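Drovgate store closing, is click and collect going the same way?
Retail Talk > High Street and Shopping Centres

hulline_regular
Posted November 2021

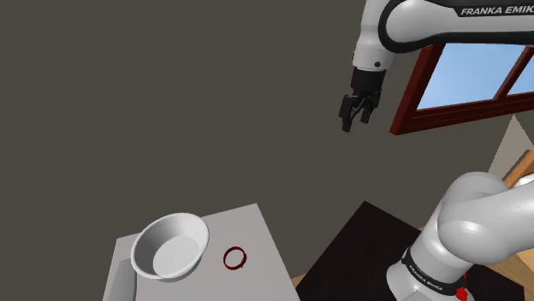
Robot arm with its gripper above the work surface (computer render)

The Hulline in Drovgate has its closing notices up. Last day of trading is the end of the month. Staff told me the lease was up and head office didn't want to renew at the rent being asked. Collection orders are moving to the Kurek unit at the retail park, which is 6 miles out and has one bus an hour. Does anyone know if the Nenden branch is safe?

tillroll
Nenden is fine as far as I know. They had new shelving put in during October and you don't spend that on a shop you're about to shut.

packhorse71
They did exactly that at my old place. Full refit, then closed thirteen weeks later. I wouldn't read anything into shelving.

tillroll
Fair enough, but Nenden is busy all day. Drovgate was dead after two o'clock whenever I went in.

market_side
It was dead because they cut the range. You used to be able to get bedding, pans, school shirts and lightbulbs in one trip. Then upstairs closed and it was candles and phone cases. I stopped going and so did my mum.

hulline_regular
Agree with that. The upstairs closing was the start of it for me. I did still use the collection desk every week though, and there was usually a queue.

packhorse71
A queue at the collection desk doesn't pay the rent. People pick up a parcel and walk out. I worked on one for 3 years and hardly anyone bought anything else.

market_side
Depends on the shop. Ours always had a table of reduced stuff next to the desk and I never got past it.

dovecote
Local paper says 2,641 people have signed the petition to keep it open. I signed but I don't expect much from it. I'd like to know how many of them bought something there this year — I did, twice.

tillroll
Twice is more than me.

hulline_regular
Petition is a waste of time if the lease has gone. I'd sooner the council sorted out the bus. If you work until five you can't get to Kurek and back before it shuts.

packhorse71
You can change your collection point in your account, under delivery settings. The newsagent by the station takes Hulline parcels up to medium size. Nothing bulky, and returns still have to go to a proper branch.

hulline_regular
Didn't know that, thanks. Just changed mine and it let me pick the newsagent.

dovecote
Gift cards, by the way — still valid at Nenden and online. I asked at the till. They won't give you cash for them.

market_side
Reductions at Drovgate are poor so far, most of it 10% off. I'm leaving it until the last week.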